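3.2 Lap timing and driver groups

Lap times were collected at the indoor kart track in Groninstead during October. Drivers were sorted by age and by whether they had driven a rental kart before. Each session lasted 8 minutes, and the first 2 laps were left out of the analysis. 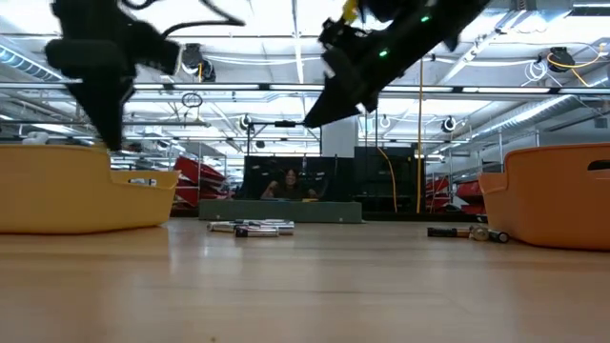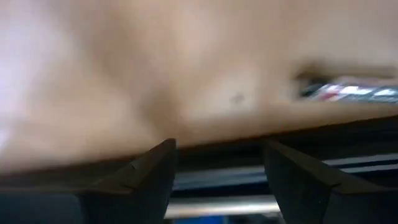
Figure 2. Two views from one place, blurred by motion.

Times came from the track's own Cladex loop, which sits under the start line and reads a tag on each kart. We checked the loop against a hand-held timer for 18 laps and found no difference large enough to change a driver's rank. After removing laps with a yellow flag, 1,000 laps remained.

New drivers lost most of their time in the hairpin, where they braked early and then waited too long to get back on the throttle. This matches the pattern Yousafzai reported for outdoor tracks, although the gap between new and returning drivers was smaller in our data. The shorter straight at Groninstead may explain part of this.

Kart choice was not random. Staff gave the lighter Dodard karts to younger drivers, so age and kart type cannot be fully separated. Nayeli Jaramillo coded the braking points and Aurelio Tlapale coded them again without seeing her results. Cases where they disagreed were dropped. Section 3.3 gives the model used for the remaining laps.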